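Grellow Wall Clocks: Your Questions

Orders, delivery and hanging

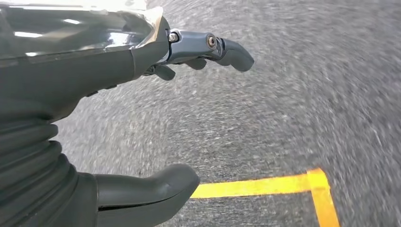

What sizes do the Öberg clocks come in?
There are two sizes, 40cm and 60cm across. Both have the same brushed brass hands and a plain white dial.

Is the Pultico finish the same on every clock?
No. It is applied by hand in our Irnthorpe workshop, so the shade varies a little.

Are batteries included?
No. Each clock takes one AA battery.

Can I hang one in a bathroom?
We don't recommend it. Steam gets behind the glass and marks the dial.

Can I have a name on the dial?
Yes, up to 20 letters. Type it in the box at checkout exactly as you want it printed. Personalised clocks can't be returned unless faulty.

My glass arrived cracked. What should I do?
Keep the packaging and email Ylva Forsberg with your order number within 2 days of delivery.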